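How to Fold Dark Laundry on a Bed or Couch

Dark clothes are harder to fold than light ones. Seams disappear, the front looks like the back, and every bit of lint shows. A large flat table helps, but most of us fold on whatever is closest, usually a bed, a couch or a padded chair. The steps below work on any of those. They cover T-shirts, leggings, plain skirts and other pieces of thin black fabric.

What you need

A soft surface at least as wide as the piece you are folding
A lint roller or a damp washcloth
A lamp you can move
A basket or an empty drawer for the finished stack

Before you start

Clear off what you can. A pillow or a blanket can stay if it sits along the back or the side. Anything in the middle will leave a bump under the cloth, and the fold will follow the bump.

Put the lamp off to one side, low if possible. Light from straight overhead flattens black fabric so you can't find the creases. Light from the side picks out the edges. A 60 watt bulb, or the LED that replaces one (usually 900 lumens or a little less), is plenty.

Fold things as soon as they are dry. Black cotton that has sat overnight in a heap keeps its wrinkles, and you will have to smooth each piece twice.

Step 1. Find the right side

Turn the piece over in your hands and look for the hem. The folded-under edge of the hem is on the inside. On a T-shirt the tag or printed label is at the back of the neck. Leggings without a tag usually have a higher rise in back, so hold them up by the waistband and see which side is taller.

If the piece is inside out, fix it now. Some people store black clothes inside out to keep lint off, and that is fine, but do all of them the same way.

Step 2. Lay it down

Hold the piece by two corners and let it drop onto the surface from a few inches up. Don't pull it across. Mesh and other coarse weaves catch on knit fabric, and dragging it also picks up lint from whatever is underneath.

Step 3. Open out the bunched parts

Black cloth tends to land with some of it standing up. Look for peaks and loose flaps before you start smoothing, because if you press down on them you get a crease that has to be shaken out again. Take each flap by the tip, lift it a little higher, and lay it out toward the nearest edge.

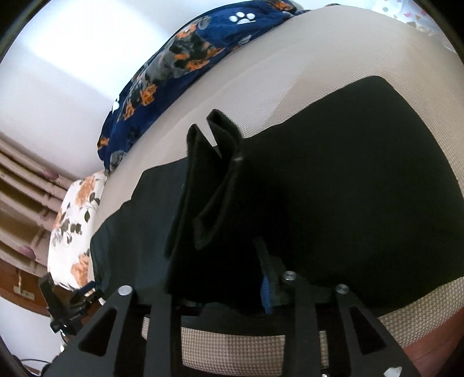

A light line along a fold is useful when the rest of the fabric is one flat color. Follow it with a finger to see which way the layers run, then open the fold from the loose end.

Step 4. Smooth from the middle

Put both hands flat in the center and push outward, one pass to each side, then one up and one down. On a curved surface such as a chair back or a padded arm, work across the curve first. Roll off any lint now, while the whole side is open.

Step 5. Fold in thirds

Bring the left side in by one third, then the right side over it. For T-shirts, lay the sleeves back on themselves so they don't stick out. Fold the bottom up to the middle, then up once more. Leggings go in half lengthwise first, one leg on top of the other, and then in thirds from the ankle.

Step 6. Stack with the fold facing out

Set each piece in the drawer with the rounded edge toward you. With black clothes this matters more than with colors - you can count the edges and pull one out without disturbing the rest.

If the stack slides

Slippery fabrics won't stay folded on a soft surface. Roll them after the thirds fold and stand the rolls on end.

If you can't tell pieces apart

Sew one short stitch of colored thread inside the waistband or the back of the neck. Pick a color for each person in the house, or one for each type of clothing, and write the list on a card inside the drawer.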